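About the Celtthorpe Manipulation Laboratory

Category: About Us / Research Groups

The Celtthorpe Manipulation Laboratory studies how robots with two arms can learn to handle small household items. It was established within the Wotholm Institute and is directed by Jonatan Sjöberg. The Laboratory has a permanent staff of 18, which includes research scientists, engineers and the operators who carry out demonstrations.

Our Approach

The Laboratory works mainly with imitation learning. An operator guides both arms through a task from start to finish, and the motion of every joint is stored together with the camera views. A control policy is then trained on these demonstrations and tested on the same type of station.

Our principal method, known as Fusano, divides each demonstration at the moments when a gripper closes or opens. The segments are learned separately and joined again at run time. A policy that misses a grasp may therefore return to the beginning of a segment and does not have to restart the whole task.

Results to Date

The current Fusano collection holds 2185 demonstrations of storage and retrieval tasks. Of these, 526 concern compartments that an arm must reach into from the side. Such tasks remain the most difficult in the collection, as the gripper itself hides much of the opening from view.

In the most recent evaluation, policies trained with segmentation were given 230 trials on items placed in new positions. They completed more trials than policies trained on whole demonstrations, and the difference was greatest where both arms had to be used in turn. Performance on narrow tubes lying close together is still below the level we require, and work on this question will continue in February.
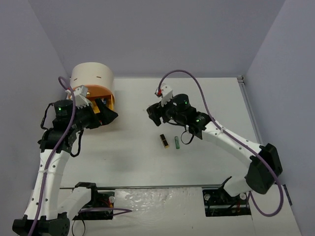
Facilities

Stations are built to a common plan, with two arms set at the near side of a white tabletop and plain walls on the remaining sides. The related Pîrvu project, which examines grasp force, shares these stations under a written schedule.

Visits and Collaboration

The Laboratory receives visiting researchers for stays of one term or longer. Proposals should be addressed to the Director and should state the task to be studied and the station time requested.

Last updated: 28 January 2019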